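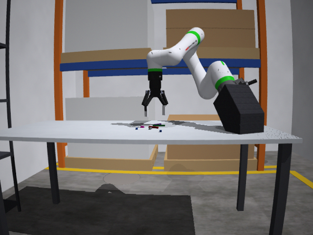 Sandro Marchetti would believe a gripper comparison when somebody dropped one of the grippers on a concrete floor and tested it again. He said so early in our first call, before I had asked him anything, and he kept coming back to it.

I had phoned him about a chart. Kitetberg, which sells software for choosing robot hands, had sent out a brochure in which a two-finger gripper called the Skála beat its rival, the Ulteo, at picking small parts off a table. The margin was wide. The small print gave the number of attempts as 2994, and all of them had taken place inside a computer.

That last part is normal now. A simulated robot costs almost nothing to run overnight, and it can be set up by one person with a decent graphics card. You give it an arm, a table and a handful of blocks and bars in bright colors, put a warehouse rack in the background so the customer feels at home, and let the jaws come down over the parts again and again. By morning there is a chart.

What the chart measures is harder to say. Kitetberg's test used rigid pieces with clean edges, sitting on a flat top. Each piece had the same friction on every face. The software knew the exact position of every part before the arm moved, so no camera was being tested at all, even though the brochure's second page talks at length about "vision-guided picking." I asked the company whether the positions had been blurred to stand in for camera error. The reply said that this was "on the roadmap."

Ludivine Collet ran the same two grippers in a rented unit in Meltdale over the winter, and she is less polite about it than I am.

"The Skála is a nice gripper," she told me. "I'd buy it. I wouldn't buy it for the reason they give."

Her bench trial was small: 200 picks per gripper, with parts from an actual customer's bins. Some had oil on them. Some had burrs. A few of the bars were slightly bent, and those turned out to matter more than anything else she tried. The Skála's fingers swing outward on joints as they open, and the tips travel in an arc. On a tall block the arc makes no difference. On a flat piece lying against the table, the tips rise or dip a little as they close, and unless the arm moves to make up for it, you pinch air or press into the surface. The simulated arm made up for it perfectly each time. Her real one had a delay between the gripper controller and the arm controller, and it didn't.

She got the delay down after two weeks of fiddling, mostly by throwing out the vendor's plug-in and writing her own commands. The Skála dropped or missed 17 parts in the final run. The Ulteo, which has plain parallel jaws and looks like something from a bench vise catalog, missed 8.

That is the reverse of the brochure, and I would love to stop there. But her trial has holes too. She changed the fingertip pads on the Ulteo halfway through December when the first set began to peel, and she didn't start the count over. She also wrote the arm's moves herself, and she has used parallel jaws for most of her career. When I put this to her she agreed with all of it and sent me the raw logs, and they are a mess.

Kitetberg would not send me theirs. I was offered a video call with a product manager, who showed me a simulated arm moving very smoothly and said that customers "respond well to the visuals."

I don't doubt it. I respond well to them myself. A rendered workcell has good light and no cables snagging on anything, and after ten minutes of watching one you begin to think of the real machine as a poor copy. Simulation does have its uses. Collet uses it to check reach and to find out whether an arm will hit its own stand, and she says it saves her days. Marchetti uses it to throw out bad ideas cheaply. Neither of them lets it rank two grippers that both basically work.

The question I'd put to any seller is what was left out of the model, and whether anyone went back afterward to compare even a small batch of simulated picks with real ones on the same parts. Kitetberg's product manager said a validation study was planned with a partner site. She couldn't name the site or the parts.

Marchetti, for his part, has since bought one Skála. He says it goes on the floor first.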